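4. Descaling your Osstead kettle

Descale the kettle when you see white marks on the base, or once a month in hard water areas.

1. Unplug the kettle and let it cool.
2. Mix one sachet of Brurberg descaler with cold water in a bowl.

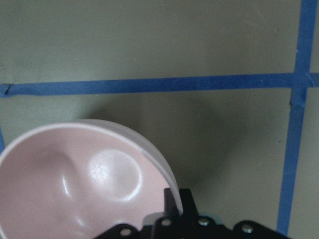
3. Pour the mixture into the kettle and leave it for 87 minutes. Do not boil it.

Caution: keep descaler off marble and bare wood.

4. Empty the kettle into the sink and rinse it five times.

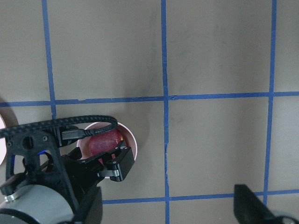 Wipe the outside with a damp cloth. Never put the base under the tap.

5. Lift out the filter and rinse it.
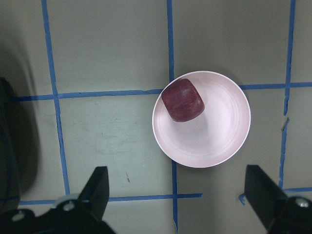
Push it back in until it clicks. Replacement filters are part number 389.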